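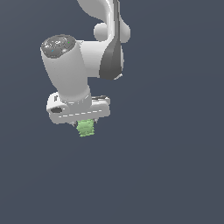

Image: Cilto / Hasstead

Cilto Storm Strap Kit for Young Trees

I put the first of these on a skinny maple out front after the January winds, and I liked it so much that we now carry it at both Inskip and Drernville. You get 2 wide straps, 168 inches of cord and 10 ground stakes, so there's plenty left over for a second tree (or a wobbly fence post, which is where mine went!).

Setup took me 15 minutes, and I'm slow. Loop the straps low on the trunk, leave some slack so the tree can sway a little, and check them every month or so as the trunk gets fatter. It's made for young street and yard trees – please don't try to hold up a big old leaning one with it, call a tree crew for that.

Pick up in Drernville any day, Inskip on weekends only. Returns are fine if the cord hasn't been cut.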